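Vullstead Library extends evening opening from November

Vullstead Library will remain open until 8pm on four evenings a week from November, following a review of how residents use the building. It currently closes at 5pm on every weekday except one.

The review received 179 written responses. Most came from people in full-time work, who said they were unable to return books or use the study rooms during present hours. Parents of secondary school pupils also asked for a quiet place where homework could be done after tea.

Innes Kinnear, head of library services, said: "We are grateful to all who took the time to respond. The new hours will be kept under review through the winter, and we will publish visitor numbers in the spring."

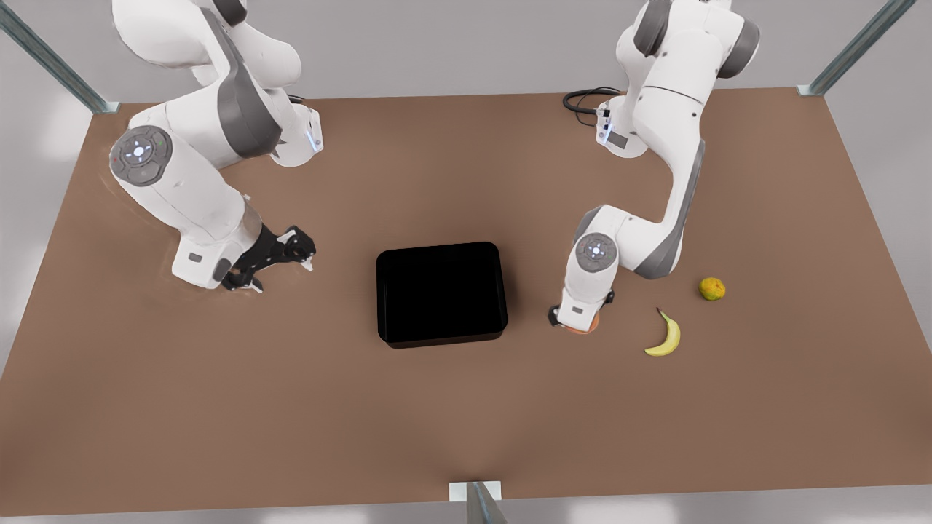 Changes to loans and bookings

Study rooms may be reserved for up to two hours at a time, either at the front desk or by telephone. The loan period for large print and audio titles will be extended to four weeks. Reservations already placed will not be affected.

The Leung Room, on the first floor, will continue to host the local history group in the mornings. Saturday hours are unchanged.

Printed timetables will be available at the front desk before the new hours begin.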